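About Us

Trullach Home Tidying
Serving Hindendale and Clitum

We don't believe most of what is said about tidying, including some things said by people in our own trade. A drawer of matching boxes will not change your life. Folding a shirt in thirds will not make you a calmer person. What a tidy living room gives you is a place to sit down, and we think that is worth paying for.

Manikandan Iyer started Trullach after 19 years in furniture rental, where he saw plenty of expensive storage systems come back with the labels still on. He remains suspicious of anything sold as a "solution." Our first visit is two hours long and we won't ask you to buy a single basket before it. If you already own baskets, we may ask why.

We work in teams of 2 and take on no more than 4 homes a day. Last year that came to 177 households, most of them small apartments where the sofa had become the place laundry goes to wait. We sort what is there, find out where it belongs, and put it there. We don't throw things out for you, and we don't ask how a sweater makes you feel.

Do clients keep it up afterward? Some do. We have read the success rates other firms publish and would like to know who did the checking.

New bookings open in May. The Clitum office, on the floor above Grímsdóttir Upholstery, answers the phone from 9 a.m. 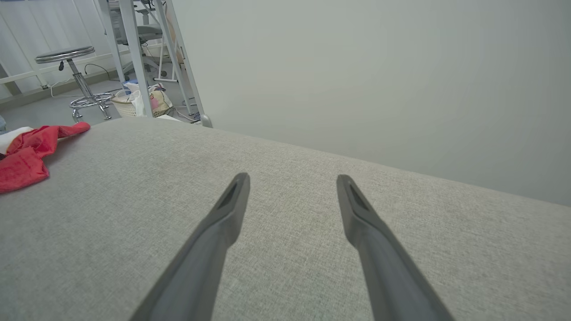
Red cloth and white cloth on a light gray seat, still to be sorted.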